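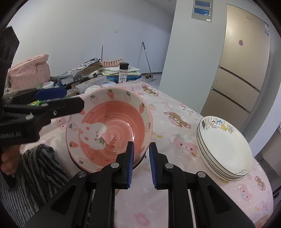

**Paltdale Tableware Group, minutes, August 18, 2023.** Glaze review, item 2: the Brotham kiln log was accepted with one correction to the cooling rate. Man-lok Sin asked that strawberry rims on a wide white band, as on the pink bowl, be listed separately from plain rims. Agreed.

Item 3: Skandent quote for 19 kiln shelves. Held over to January.

**Action:** M. Sin to send revised rim list to Mihăilă within 10 days.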